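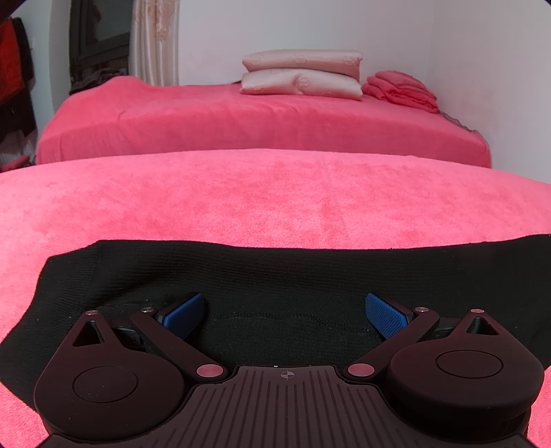

Equipment checklist: hand-held grippers, fabric folding work
Site: Vornorora, two-bed room
Checked by: Ghazal Kermani
Reviewed by: Byung-chul Pyo
Date: 25 Apr 2025

1. Finger pads
Both blue pads present and facing each other. OK.
Comment: Pads are the part we expect to replace most. Put a spare set for each unit in the June order.

2. Pivot points
All six fasteners in place. OK.
Comment: Check by hand before each shift. Do not tighten with a power driver.

3. Grip on soft items
Black cloth taken up between the pads over the pink blanket. OK for this kind of fabric.
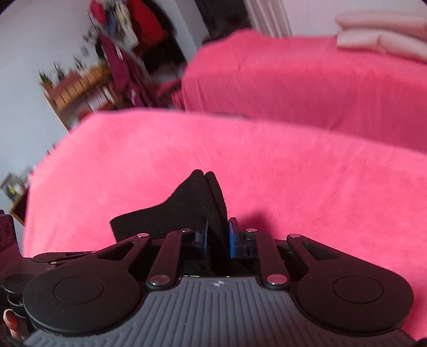 Heavier items such as folded towels have not been tried. Ghazal wants them tried before we commit to more units, and I agree. If the pads slip on towels we would need a different pad, and the Nornex quote does not cover that.

4. Pinch hazard
Open linkage on both sides. Needs action.
Comment: Keep the free hand away from the arms. Add a line to the operator sheet. Long sleeves to be kept clear of the joints.

5. Work surface
Plush cover on the bed. Acceptable.
Comment: Pile can catch in the joints. Brush out at the end of the day. A lint brush per kit is a small cost and should go in the budget.

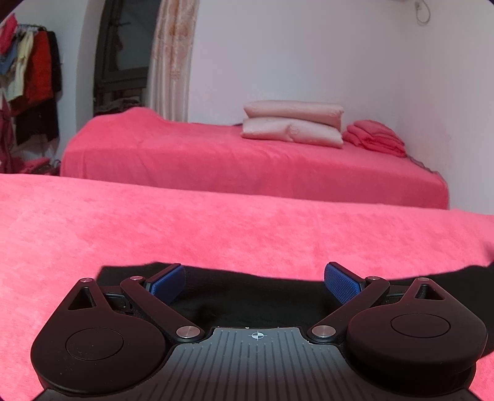 2 min read

Budget notes for items 1 to 5

Nornex quote, two grippers with pads: $2,725
Waaka quote, same quantity, no spares: $1,813
Nornex quote with spare pads and one year of repair: $3,232

The Waaka price is lower but repairs go out through Irnangate and we would be without a unit while it is away. Byung-chul asked for a written repair time from them. Not received yet.

6. Two units in the same space
Needs action.
Comment: With two grippers working over one bed, the tips can meet at the fabric. Agree who moves first. 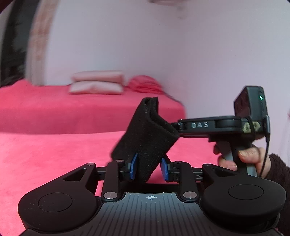
The operator on the right should also know where the cable runs before starting. Add cable clips to the order, 4 per unit. Check the handle for cracks and the module on top for looseness.

7. Storage
Not checked. No cases in either quote. Ask both suppliers for a price.

Result: approved for continued use with items 4 and 6 open. Purchase on hold until the towel trial is done and the repair time is in writing. Next check in June.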